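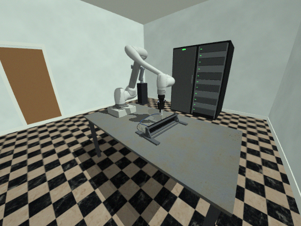 # Flastau bench arm

The Flastau bench arm is a self-built robot cell kept in the shared workshop at Troltum, together with a simulated copy of the same cell. It was put together by workshop members as a cable-handling project and is used mainly to practise laying thin, flexible leads across a fixed support. The simulated cell is the version most members work with, as the real arm can only be booked in the evenings.

## Simulated cell

The simulation shows a white jointed arm on a square base plate, bolted in the model to a grey table. A black parallel gripper points down from the wrist. The work takes place at a long, low fixture of dark metal, known in the workshop as the bridge, with a thin blue cable lying loosely beside and partly across it.

The room model was not made for the project. It came from an older set of scenery files called Nirier and includes a black and beige tiled floor and a tall server cabinet with green status lights. Neither has any effect on the task. The cabinet was kept in the collision model all the same, and the planner treats it as a solid block.

## Real cell

The real arm was bought second-hand without a controller. Its reach is 695 mm, entered as 700 mm in the first model - an error that left the gripper short of the far end of the bridge when early programs were moved across. The figure was put right in March and the older programs were withdrawn.

Control is by a Hellwig board, a design shared between several workshops in the district. It drives all the joints and the gripper from one supply. The board has no screen, and faults are read from a laptop over a serial lead.

The bench top is some 70 cm above the floor. It was lowered once, after members found it hard to see the gripper tips from a chair.

## Cable task

A run starts with the cable in a loose loop on the bench. The arm has to pick up the cable near one end of the bridge, lift it clear of the bar and lay it down along the far side. A run counts as complete when the gripper has opened and the arm is back at its rest position.

Each new program is tried 100 times in simulation before it may be used on the bench. Most failures come from gripping the cable too close to its bend, so that it twists as it is lifted. The simulated cable is stiffer than the real one, and programs tuned only in simulation tend to close the gripper too early.

## Files

The arm model, the bridge drawings and the board layout are kept on the Troltum workshop server. The Nirier room files are stored separately and have to be copied in by hand before the cell will load. Drawings of the first bridge, which had no foot plates, are kept in the same folder and marked as out of use.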